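Dilta 36 Badminton Net – Club Series 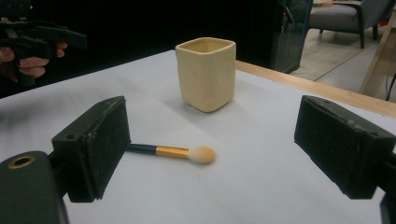

The Dilta 36 is intended for league and club play and is supplied by Prastorov to halls and schools. The braided cord mesh is finished with a white top tape and holds its height over a full evening of matches.

Net weight: 470 g
Cord tested to: 300 N
Supplied with: tension cord, side ties, carry bag

Posts are sold separately – see the Pintér range. Orders of 10 or more nets ship from the Wandville warehouse at the club rate.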